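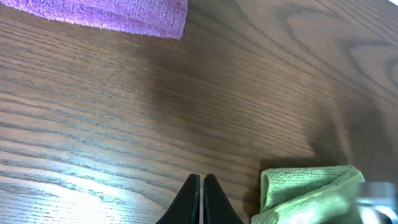 Print this page
E-mail this page

Unit 4: Caring for finished timber surfaces
Handout for the September intake, Jestwood campus

A finish is a thin film, or an oil soaked into the fibres, that slows the movement of moisture in and out of the timber. It does not stop it. A tabletop finished on the upper face only will take up moisture faster from underneath, and over a humid summer it may cup. Finish both faces.

Film finishes

Shellac, lacquer, varnish and polyurethane all sit on the surface. Shellac dissolves in alcohol and marks white under a hot mug. Polyurethane resists both but is hard to patch — a worn section usually means sanding back the whole top.

Penetrating finishes

Tung and linseed oils go into the wood and cure there. They give less protection against standing water, but a scratch can be rubbed out and re-oiled in an afternoon. Lay oily rags flat outdoors to dry, or put them in a lidded metal tin filled with water. Never leave them bunched in a bin. They can heat up and catch fire without a spark.

Routine cleaning

Dust with a soft cloth, following the grain. For sticky marks use warm water with a drop of dish detergent, wring the cloth out well and dry the surface straight away. Avoid silicone sprays. The residue causes craters in any later coat, and it is very difficult to remove.

Telling finishes apart

Test under the table edge, where the colour will not matter. Start with a drop of metho. If the surface goes tacky within a minute or two it is probably shellac. If nothing happens, try lacquer thinner on a cotton bud. Lacquer softens, while cured polyurethane generally does not.

Before next class

Read the Majimbun workshop notes on sanding. Bring an offcut at least 900 mm² in area, one face planed, and label it in pencil.

E-mail this page | Print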